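Ticket 639 — Catalogue search returns wrong issue for banner headline queries
Status: Resolved, monitoring
Component: Plallbridge catalogue / newspaper listings
Reported by: Enikő Szalai, Udico Historic Papers
Priority: Normal

Initial report

Searching the public catalogue for a headline phrase in quotation marks returns the correct title but the wrong edition. Example: a quoted search for a federal election headline brings up the listing for the late city edition, but the thumbnail, condition note and price belong to the early country edition of the same paper. Customer ordered on Saturday and queried the condition grade before payment. Order placed on hold. Same behaviour in two browsers, logged in and logged out.

Expected: one listing per edition, each with its own condition note.
Received: one merged listing, fields drawn from both.

Triage

Reproduced on the live site. Not reproduced on staging, which still holds the pre-April import. Browsing by date gives the correct record every time, so the stored data is intact. Fault is confined to the search index.

Index was last rebuilt after the Bilgin consignment was loaded. That consignment contains 283 issues, mostly metropolitan dailies, many with two or three editions under one date. Earlier consignments rarely had more than one edition per date, so the fault would not have shown up.

Steps taken

1. Cleared the page cache. No change.
2. Reindexed the affected record by hand. Correct for a few minutes, then reverted when the scheduled job ran.
3. Disabled the scheduled job and reindexed again. Record stayed correct overnight.
4. Compared the scheduled job's settings with the manual tool. The manual tool keys on the stock number. The scheduled job keys on masthead plus publication date and ignores the edition field.

Step 4 accounts for the merge. Where two records share a key, the second overwrites whichever fields it has filled in and leaves the rest. Country editions in this consignment were catalogued with fuller condition notes, hence those notes winning out.

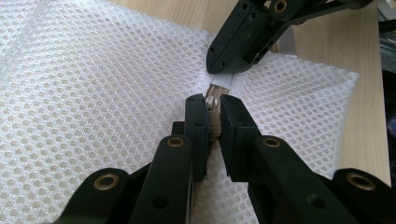 Changed the key in the scheduled job to stock number and ran it against staging with a fresh copy of live data. The first run stopped at record 100 with a duplicate key error. Two issues had been entered under the same stock number: a morning daily with a full banner and an afternoon paper from the same week. Enikő checked the shelf labels and assigned a new number to the afternoon paper. Second run completed with no errors.

Comment — E. Szalai

Confirming the quoted search now shows both editions separately on staging. One remaining issue: subheads are not searchable. The main headline works, but the second deck does not, and collectors do search on it. Was this always the case?

Reply

Subheads were searchable until the Stamedum template was adopted. That template stores them in the description field, and the index only reads the first 100 characters of that field. Masthead, city and page count use up most of the allowance. Limit removed on staging. Index size increased slightly, search time unchanged.

Deployment

Both changes applied to live after close of business. Full rebuild run, scheduled job re-enabled — first three runs checked, no merged records. Held order released with the correct condition note, and the customer has accepted the grade.

Outstanding

Add a uniqueness check on stock number at data entry. Logged separately.
Edition field is free text, with "late city", "Late City" and "LC" all in use. Needs a fixed list. Enikő to supply.
Saved searches created before the rebuild may still point to merged listings. Users need to delete and recreate them.

Leave ticket open until the next consignment has been indexed.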